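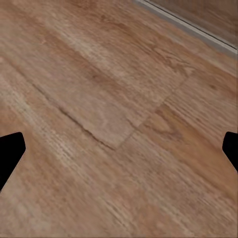
Incidencia: tasa de éxito anómala en el conjunto de evaluación Redau (simulación)
Estado: cerrada con seguimiento
Prioridad: media
Componente: evaluación de políticas, cámara de muñeca
Módulos afectados: Odoi (generador de escenas), Brutis (registro de episodios)

Descripción del problema
Durante la evaluación de la política de búsqueda y agarre sobre suelo de madera, el informe de Redau arrojó una tasa de éxito inferior a la obtenida en la serie anterior con los mismos pesos. De los 128 episodios ejecutados, 42 finalizaron por agotamiento del tiempo, sin cierre de la pinza. El equipo de Wurkau solicitó la revisión antes de incorporar el resultado a la tabla comparativa.

Comportamiento esperado
La política debe desplazar la cámara hasta localizar el objeto y, a continuación, iniciar la aproximación. El método prevé una fase de búsqueda acotada, tras la cual el episodio se declara fallido por percepción y no por manipulación.

Comportamiento observado
En los episodios agotados, el brazo permanece en la fase de búsqueda con la pinza abierta. El registro de Brutis los clasificaba como fallo de agarre, lo que alteraba el desglose por causas.

Comprobaciones realizadas
Se repitió la serie con la misma semilla y se obtuvo idéntico recuento. Queda descartado un efecto aleatorio del planificador.
Se revisaron los parámetros intrínsecos de la cámara. Sin diferencias respecto de la configuración de referencia.
Se inspeccionaron las observaciones guardadas de los episodios agotados, con atención a las vistas ocupadas casi por completo por el suelo.
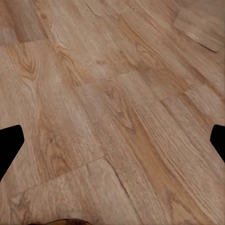
Vista de la cámara con la pinza abierta. En el borde inferior asoma una pequeña parte de un objeto marrón oscuro.

Análisis
El detector asigna puntuaciones elevadas a nudos y juntas de la textura del suelo. Cuando el objeto ocupa una porción mínima de la observación, su puntuación queda por debajo de la correspondiente a esas zonas, y la política continúa la búsqueda en una dirección incorrecta. La textura fue modificada en la última versión de Odoi, sin que el cambio constara en las notas de la serie.

Medidas adoptadas
1. Se ha restaurado en Odoi la textura de referencia para las series comparativas. La nueva se conserva como condición independiente.
2. Se ha corregido en Brutis la regla de clasificación: todo episodio sin orden de cierre se registra como fallo de percepción.
3. Se ha añadido el identificador de textura a la cabecera de cada serie.

Verificación
Se ejecutaron 2 series completas con la textura de referencia. Ambas reprodujeron la tasa publicada con anterioridad. El desglose por causas coincide con la revisión manual de los episodios.

Seguimiento
La sensibilidad del detector a la textura no se considera resuelta. Se tramitará en una incidencia separada, asignada a Wurkau, con entrega prevista en diciembre. Hasta entonces, los resultados obtenidos con la textura nueva no deberán compararse con los de series anteriores.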